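Pre-run bench check, towel folding challenge
Puvilham Robotics Club, Skinder room
Filled in by Hạnh Tăng, checked by Kauko Pelkonen

1. E-stop tested before power up – OK. Kauko pressed it, I watched the arm drop out.

2. Speed limit set for student use – OK. It was at 90 per cent when I got in (Vinh!), so I've knocked it back to 13.

3. Table cover flat – so-so. The green cloth likes to lift at one corner. Tape it down, please.

4. Cables clear of walkways – FAIL. There's heaps of black cable on the floor and I nearly went over with my cuppa. Trí is bringing the cable covers from the Jafri shed.

5. Test item on table – OK, just the one tan towel. 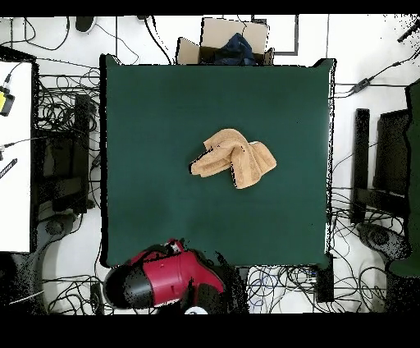
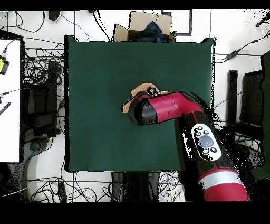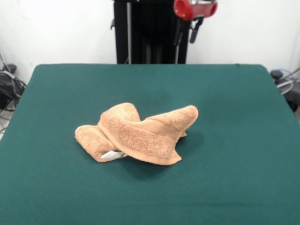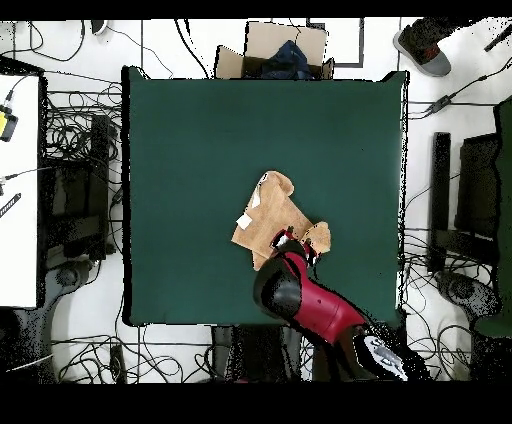
Item 5: the green work table.

6. Closed shoes for everyone near the bench – OK. No thongs this time, thanks team.

7. Hands off the table while the arm's live – mostly OK. Thắng reached in to straighten the towel and got a talking-to from me. Use the pause button first, it takes two seconds!

8. Log sheet up to date – OK. Run 602 was the last one written in, so start from there.

Recheck item 4 before the January heats. I'll be in by 8 am if anyone wants to help me label plugs.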